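Open Call and Spring Show FAQ
Neagu Gallery, Plondavberg
Updated 5 Dec 2025

We get the same emails every week so answers are all here now. Please read first, then write.

When is the spring show?
Opens in May. Exact date goes on the home page once the printer has confirmed the invites. Private view is the evening before, supper after.

Who can submit?
Anyone over 18. Painters, printmakers, ceramics, textiles, mixed media. You don't need a degree or a previous show. Students fine.

How many pieces?
Up to 5 per artist. A diptych is one piece. A set of 4 small prints in one frame is also one piece, in 4 frames it's 4.

What does it cost?
Nothing to submit. If you're selected there is a hanging fee, on the form. Commission only on sales.

Can I send work that's been shown before?
Yes, if it hasn't been in this gallery. Work shown at Momutano is fine, they are seperate from us.

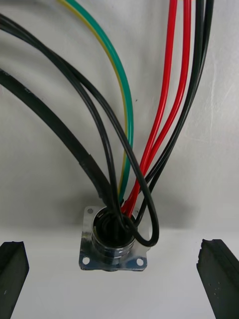 Saodah Ginting wrote in to say the old form made her put a price on everything, even the piece she wanted to keep, and could we please add a "not for sale" box. Done. Tick it and leave the price blank.

Do you take large work?
Sometimes. Back room has the height, the front room doesn't. Email the measurements before you submit, framed size not image size.

How do I deliver?
By hand or courier, to the side door. Kovska do a run for several of our artists, book with them direct. Label every piece on the back: name, title, price. Bubble wrap ok, no loose packing chips please.
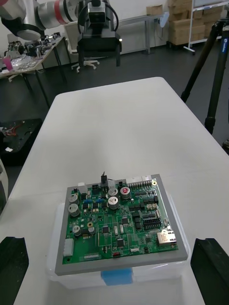 Circuit board on a plastic storage box, long white table.

Is my work insured?
While it's in the building yes, up to $3,000 a piece. Not in transit. Higher value, talk to us first.

Can I reserve a painting before the opening?
No. Red dots start at the private view. Bujar Vlachou handles sales on the night and takes cards.

Can I pay in installments?
Yes on anything over $500. Deposit on the night, the rest monthly. The work stays with us until the show comes down, then you can have it even if your still paying.

Do I need a ticket for the supper?
Yes, book by email. Tell us about allergies when you book, not at the table. Drinks part is free and open to all, just turn up.

Step-free access?
Side door, ring the bell. Front has two steps.

Dogs?
Small ones, on a lead. Not at the supper.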